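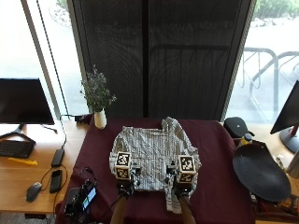 Flanero, the independent dance music label based in Plostadbridge, has opened booking for its first residential production week, to be held in Brundham this November. The program gives 32 unsigned producers five days of studio time, mixing sessions and meetings with the label's release team. Participants will also put together the merchandise for a joint compilation, from cover art to stage clothing. The first garment under consideration is a light shirt with a pattern of thin dark lines, like the one laid out on the dark maroon tablecloth. A final choice will be made before the week begins.

Places are open to producers aged 18 and over who have not signed an exclusive recording contract. Applicants must send two finished tracks and one work in progress. The label accepts house, techno, drum and bass and ambient music, and will consider other electronic styles.
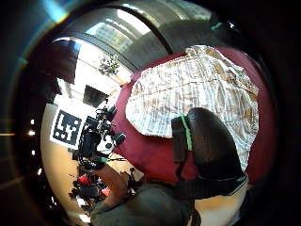
Each producer will be given a private room for writing and a daily slot in one of the shared studios. Slots last 70 minutes. Evening listening sessions are limited to 60 people, with the remaining seats offered to local residents free of charge.

The compilation will be released under the Flanero name on vinyl and all major streaming services. Producers keep the rights to their own recordings and receive an equal share of net income from the release. The vinyl edition will be pressed in a single run of 2472 copies.

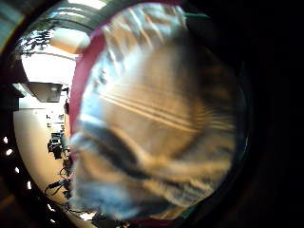
Stevens
Press Officer, Flanero
Monday, July 29, 2024

The application form is available on the label's website. Tracks should be sent as private streaming links; attachments will not be opened. Applicants will hear by email whether they have been given a place.

There is no fee to apply. Accommodation and meals are covered by the label, and travel costs are paid by the participants. A limited number of travel grants can be requested on the form.

Press passes for the evening sessions are available from the Flanero press office.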